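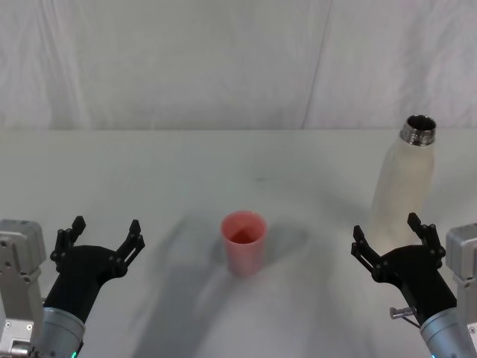
From: Samuele Lombardi
Date: August 3, 2024
Subject: Re: [art-teachers] Kiln schedule and glaze test tiles for the fall unit

On the firing question from Van Leeuwen:

> We are planning the grade 4 tile mural again and I would like to
> avoid what happened at Randau, where the blues went gray on the
> bottom shelf. Same glaze, same clay, one load. Is this a cone
> problem or a loading problem? Also, how many test tiles does
> each class need? We have room for about 700 tiles in total
> before the clay budget runs out.

Most likely loading. If the top shelf reached temperature and the bottom did not, the controller will still report a normal firing, as the thermocouple sits near the middle of the chamber. Put a witness cone on every shelf, toward the center, and write down how far each one bends. A difference of half a cone between shelves is enough to shift a blue that depends on full melt.

Things to check before blaming the glaze:

- Bottom element. Measure resistance with the kiln unplugged and compare it with the value on the wiring diagram.
- Shelf spacing. Flat tiles packed edge to edge hold heat back. Leave a finger's width between tiles and use taller posts at the bottom.
- Hold time. We added a 4 minute hold at peak last year. It helped a little. A slower last segment helped more.
- Coats. Children in the early grades apply anything from one coat to five. Two coats, with the first dry to the touch, is what we teach now.

For test tiles, 2 per glaze per class is plenty: one for the top shelf, one for the bottom. Scratch the shelf position into the back before bisque. Pencil burns off and underglaze numbers get covered.

On the mural itself, Dolora's group mounted theirs on cement board with thinset and left the grout until November, after the students had seen the full layout on the floor. I would copy that order. Moving a tile after grouting means breaking it.

I can send our firing log as a spreadsheet. The columns are load number, shelf, cone result, glaze and remarks.

Samuele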